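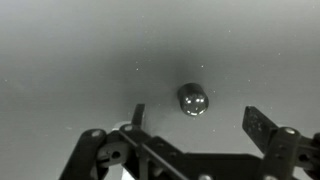 Carnon robotics club through to Trurkico final

The robotics club at Carnon Secondary is off to the Trurkico Challenge final in April, and the whole school is thrilled for them!

Students have spent the past two terms teaching a robot arm to find small objects on a table, pick them up and put them where they belong. It sounds simple until you try it. The arm has to work out where each piece is using a little camera near its gripper, line up its two fingers and close them without knocking anything over. Short, round pieces have been the club's favourite challenge – get the angle wrong and they roll.

At the regional round in Trusberg the team scored 3809 points, good enough for third place and one of the 86 spots at the final. They had three runs, and the last was easily their best. A late change to the program, made over lunch, slowed the arm down just before each grab.

Club members range from Year 8 to Year 12, and most had never written a line of code before joining. The older students now run a beginners' session at lunchtime, and it's been packed.

The club meets after school in the Nguyen Building until 5 pm. New members are welcome at any point in the year, and families can come and watch the arm in action at the practice night in March. Bring a small object for it to try!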